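Drurnden Residents' Office
April 22, 2024

1/7 The Drurnden Residents' Office is publishing its revised guidance on shared laundry and study rooms. The guidance applies to all 239 apartments in the Retside and Trornville buildings.
Replies 4 · Shares 11

2/7 Study rooms may be reserved for up to two hours per household per day. Reservations open at the front desk and are held for ten minutes past the start time.

3/7 Residents may bring their own power strips to the study rooms. Extension cords may not be run across doorways or under rugs.

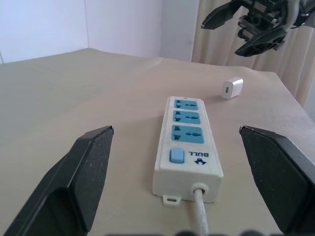
A power strip with three light blue socket panels.

4/7 Laundry rooms close at 10 p.m. in both buildings. Loads left in a machine for more than 40 minutes after the cycle ends may be moved to the folding counter by the next resident.
Replies 9 · Shares 3

5/7 The quiet hours adopted last November remain in force. Written comments on them may be addressed to Obinna Eze, Resident Services, at the Zakaria Street entrance. The office received 69 comments during the first review and has replied to each in writing.

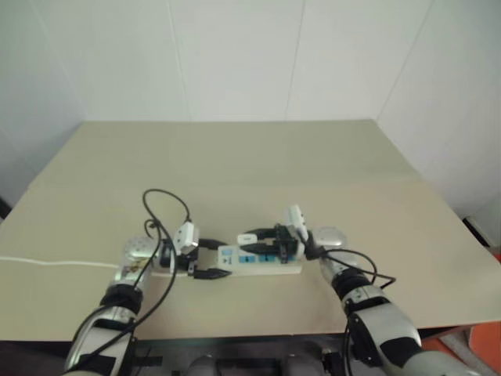
Can a guest use a study room without the resident present?
Guests may use the room only while the resident who reserved it is there.

6/7 Lost key cards are replaced at the front desk on presentation of photo identification. The earlier card is canceled when the new one is issued.

7/7 Printed copies of the guidance are available in both lobbies. Large-print copies may be requested by phone or in person.
Replies 2 · Shares 6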